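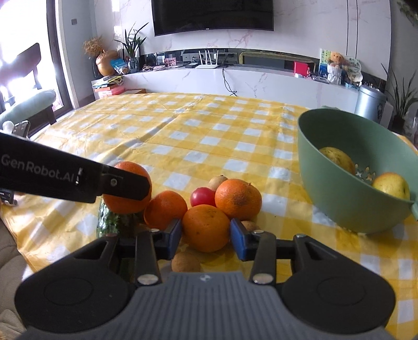
I wanted to write this post already in May, but I was too tired in the evenings, and this is also what the post is about.

For a long time I believed that rest is something I must earn. First the emails, then the dishes, then the call to my mother, and after all this I could sit down. Usually it was past 11 when I sat down, and then I only looked at my phone until my eyes hurt. In the morning I was angry with myself.

A colleague at Femwood, where I work, told me she has a rule of 20 minutes. When she comes home she does nothing for 20 minutes. She sits by the window with her shoes still on. I thought it sounded a little silly, to be sincere. But I tried it the same week.

The first days were difficult. My head was making lists the whole time. I remembered a bill, a birthday, a sentence I said badly in a meeting two years ago. On the third day I put a notebook next to the chair, so I could write down such a thing and let it go. This helped me more than the breathing exercises from the Katoteo app, which I paid for and opened maybe five times.

I have done it now for 14 days, with two days missing when we had guests. I am not a new person. I still sleep badly before a deadline, and I still say yes too quickly when somebody asks me for a favor. But I shout less at small things, like a drawer that does not close. My husband noticed it before I did.

In my first language we have a word for the hour after work when you don't belong to anybody. I have not found a good word for it in English. If you know one, please write it in the comments.

Next time I want to write about saying no to people you like, because last week I did it for the first time and I felt guilty until the evening.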